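How Does a Cupboard Door Know Where to Stop?

October, by the Stoson Young Readers desk
Reading time: 5 minutes

Have you ever pushed a cupboard door and watched it swing round and land exactly where it should? It doesn't sail past, it doesn't crash into its neighbour, and it leaves just a thin line down the side. That thin line is one of the cleverest things in your house, and it's mostly made of nothing!

Makers call it a gap. You might also hear it called a seam, a join or (if you meet a very keen carpenter) a reveal. Every cupboard, fridge and locker needs one. If a door were cut to fit its opening perfectly, with no space at all, it would scrape and stick and you'd never get your cereal out.

So how big should a gap be? On lots of kitchen doors it's only 2 millimetres. That's tiny – try finding 2 millimetres on your ruler and you'll see. But it has to be the same all the way from top to bottom, or your eyes will spot it straight away. Eyes are brilliant at noticing wonky lines, even faint ones.

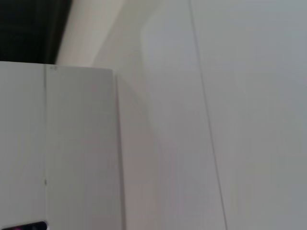

Pale, smooth panels make the job even harder. On a rough old barn door full of knots and scratches, a crooked gap can hide. On a plain light grey surface there's nothing else to look at, so a fine line stands out like a pencil mark on clean paper. Shadows help it show up, too. Light can't get very far into a narrow space, so the gap looks darker than the surface on either side.

Now think about corners. Run a finger along the furniture near you and you'll find that some corners are sharp and some are rounded. Rounded ones are kinder to elbows and knees, and they don't chip as easily when somebody bumps them with a school bag. At the Saller workshop in Clellham, the makers smooth their corners by hand after the panels have been cut, and they say you can feel a bad one with your eyes shut.

Doors change shape as well, which surprises most people! Wood soaks up a little dampness from the air and swells, then shrinks again when the air is dry. A wooden door 900 millimetres tall and 300 millimetres wide will mostly grow sideways, across the grain. Metal grows when it gets warm. These changes are far too small to watch happening, but the gap is there waiting, ready to give the door some room.

Want to try being a gap inspector? Take a strip of paper and fold it until it's a bit thicker – the Benítez Book of Making calls this a feeler. Slide it gently down the line beside a closed cupboard door. Does it move easily all the way, or does it catch somewhere? Ask a grown-up before you test anything with a plug, and keep your fingers well away from the hinge side.

If your feeler gets stuck near the bottom, the door may have dropped a little on its hinges. Many hinges have a small screw that lets a grown-up nudge the door back up, and half a turn can be enough to straighten the whole line.

Contact the Young Readers desk | © Stoson | Back to top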